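Measuring Up: does a colour-coded cup set help people find the right size?
Project report by Malachy Geraghty, Mac Suibhne house group

I picked this project after ruining a batch of flapjacks (far too much syrup, I'd grabbed the wrong cup). My nan's old set is all one colour and you have to squint at the handles. So I wanted to find out if bright colours make the job any quicker, or if they just look cheerful in the drawer!

I asked 16 people from my year to fetch a named size from a muddled pile, first with a plain set and then with a coloured one. Everything got spread out on the table first, which took longer than I'd planned.
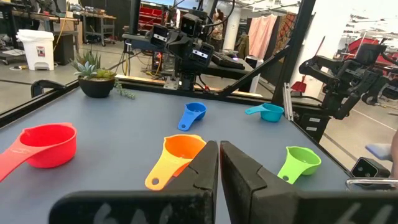
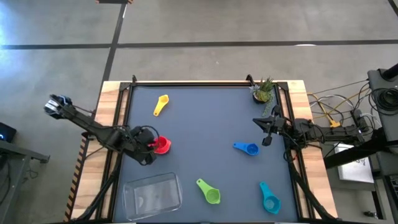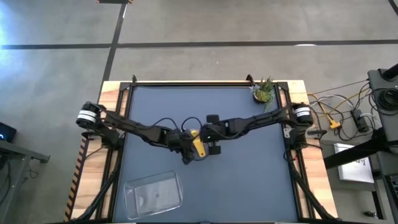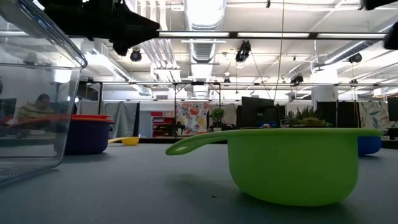 Figure 1. The table in October, four views. The succulent is in the first three.

The muddled pile turned out to be the hard bit to get right. If the cups are nested, people go by size and ignore the colour completely, so I laid them out apart with the handles facing all ways. I also used a baking dish and water to check the volumes. My big jug only goes up to 1000 ml and the marks below 500 are pretty faded, so those readings are a bit rough.

First go, people weren't any faster with the coloured set. They still picked each cup up and looked at it. Second go, after they'd used the set once, most went straight to the one they wanted. Red was the easiest to remember. Blue and teal got mixed up a lot, mainly by people standing at the Skomgate end where the light is worse, and I'd swap one of them for white if I did it again.

I'd also like to try it with younger kids, and with someone who is colour-blind, as I only thought of that when I was writing this up.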